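**Wotden Elementary Opens Sign-Ups for Fall Reading Challenge**

Wotden Elementary School will hold its schoolwide reading challenge in November, with sign-ups opening Wednesday at 8 a.m. in the front office. Students in kindergarten through 5th grade may take part, and there is no cost to families.

Each student who signs up will get a paper reading log and a goal based on grade level. Students in kindergarten through 2nd grade are asked to read, or be read to, for 300 minutes over the month. Students in 3rd through 5th grade have a goal of 800 minutes. Books, magazines, comics and audiobooks all count. Reading done in class does not.

Last year 116 students turned in a finished log. The school has ordered 124 prize books for this year's event and will order more if they are needed. Every student who meets the goal picks one book to keep. The classroom with the highest share of finished logs will have a pajama morning in the library, with breakfast from Maltano Bakery.

Azar Books on Grirnden Street is giving the school a discount on the prize books. The store will also host a family story hour for Wotden students during the challenge – details will go home in backpacks once the time is set.

Logs should be signed by a parent or guardian each week and returned to the classroom teacher on the last school day of the month. Lost logs can be replaced at the office. Students who join late are welcome and will have the same goal as the rest of their grade.

The library will stay open until 4 p.m. on school days during the challenge so that students can check out books after class. Students who stay must be picked up at the side entrance, as the front doors are locked after the buses leave. 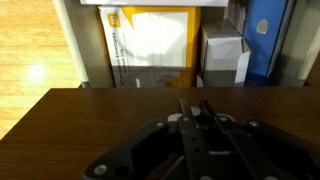
**Can students count books they read in a language other than English?**

Reading in any language counts toward the goal. The library has books in several languages, and families may also use their own.

Families who would like to give new or gently used children's books may leave them in the bin outside the library. Please do not send in textbooks or encyclopedias.

Questions about the challenge can be directed to the Wotden Elementary front office during school hours.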